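Grurcombe Community Boards > House and Garden > Painting a small room very dark: who has done it and do you regret it?

busasau_bec
Posted 4 Mar 2021
Hello all, long-time reader and not much of a poster, so bear with me while I ramble a bit. We have a narrow little room at the back of the house that gets next to no sun, and for six years I have kept it white because that's what everyone tells you to do with a small room. It looks like a dentist's corridor. I am sick of it! I want to go properly dark, charcoal or darker, with some texture to it, walls right up to the ceiling. My partner thinks I've lost the plot. These are the sort of walls I keep coming back to: 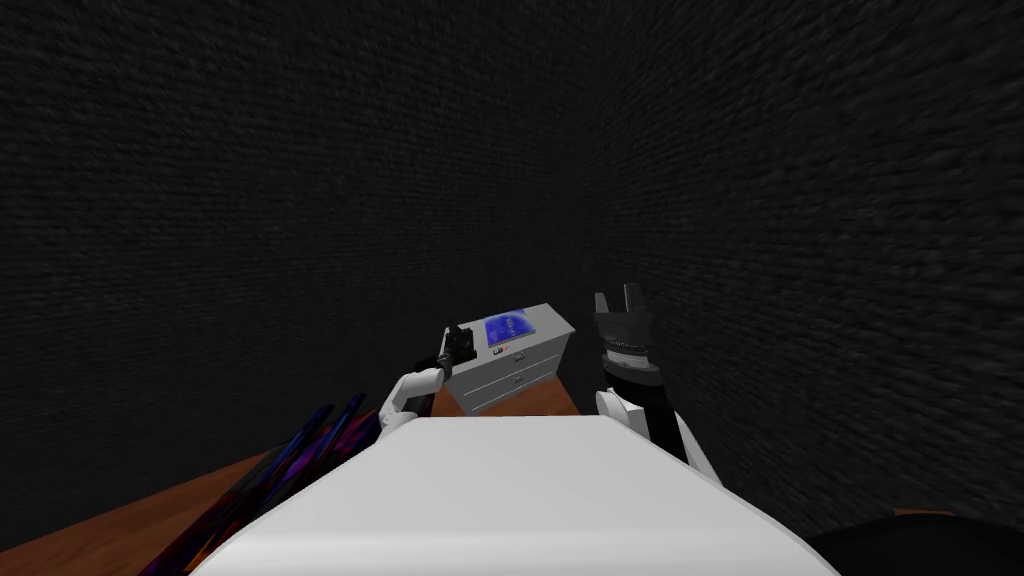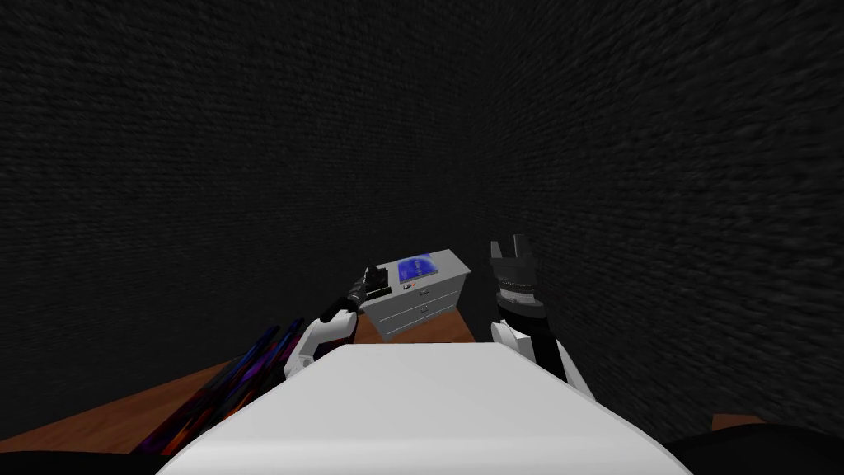 So, questions. Is it going to feel like living in a cupboard? Does a rough finish make a dark colour look softer, or does it just collect dust? And is there any going back afterwards, or am I stuck with it until we sell? I've been quoted $2383 to have it all done, including a skim on the worst wall, and $1168 if I do the prep myself. I'd like to hear from people who have lived with it for a few winters, please, more than people who saw it in a magazine.

old_fibro
Do it. We did our hallway near-black when we moved to Grurcombe and I still get a little lift every time I come in the front door. A dim room painted white just goes grey and sad in the afternoon, at least that's been my experience, and dark paint gives in to it gracefully. Put a warm lamp in each end and leave the ceiling light off.

Do the prep yourself if your knees are up to it. Sugar soap, fill, sand, wipe down, and then go over it again with a torch held flat to the wall, as dark paint shows every lump you missed. I found a whole patch of somebody's old wallpaper edge that way, after the first coat, naturally.

magpie_season
I'm going to be the wet blanket, sorry Bec. We had a charcoal study for two years and I was so glad to see the back of it. Lovely at night, I'll give it that, but in the daytime I had every light burning and still couldn't find my glasses. Every scuff from the vacuum showed up as a pale line. And it took four coats to get back to a light colour, even with the good primer.

On texture, I'd stay away from it indoors. My sister-in-law has a gritty finish in her entry and it eats dusters. You can't wipe it, it just grabs the cloth and leaves fluff behind.

old_fibro
Fair enough about the scuffs, but four coats sounds like the wrong primer to me. Tinted grey undercoat going in, stain blocker coming out, and you should be right with two.

magpie_season
It was the right primer. I stood in the shop for 40 minutes while the fellow explained it to me, and I have the tin in the shed still. We'll have to agree to differ on that one, old_fibro!

teapot_yurt
Can I put in a word from someone who lives in a round house? Ours is a yurt out past Busasau, so I'm no help with corners, but we lined one section in dark cork a while back and the thing I noticed most was the sound. The room went quiet in a way I really hadn't expected, and I sit in there with my knitting more than anywhere else now. That would be the cork, of course, and not the colour, but if you like the look of a rough dark wall it might be worth a thought. A soft brush on the vacuum does the dusting. It costs more than paint, mind you, and the smell hangs about for a couple of weeks.

dedach_rd_dave
What's the room for? That's what I'd want to know before anybody buys anything. Telly room, yes, go as dark as you like. Sewing or homework, I'm with magpie. We're on Dedach Road, south side of the hill, same sort of gloomy back rooms as half the street, and ours is dark green on one wall only. It was a compromise and it has kept the peace.

Also get a big sample. Paint up to a square metre on an old sheet of ply and shift it around the room for a week, morning and evening. The little cards from the shop are useless for anything this dark, they all look black.

busasau_bec
Oh, you are all lovely, thank you. It's for reading and the telly, Dave, and the odd guest on the fold-out, so no sewing. I hadn't thought about sound at all, teapot, and now I'm quite taken with the cork idea for the end wall, though I can hear my partner sighing from here. Magpie, I promise I've taken in the warning about the vacuum. I might do the bottom part in something I can wipe — satin, maybe? — and keep the rough finish higher up.

magpie_season
Satin down low is sensible. Just please don't put a line across the middle of the wall where they meet. It'll look like a school.

old_fibro
I like a line, personally. A bit of timber rail over the join and it looks as if it was always there.

busasau_bec
Ply sheet is leaning in the garage and I've got two sample pots to try this weekend. If I go ahead with the whole room it won't be until September, when the windows can stay open, so don't hold your breath for the finished result. Does anyone know if the sugar soap needs rinsing off, or can I just leave it?

old_fibro
Rinse it. Twice if you can stand it.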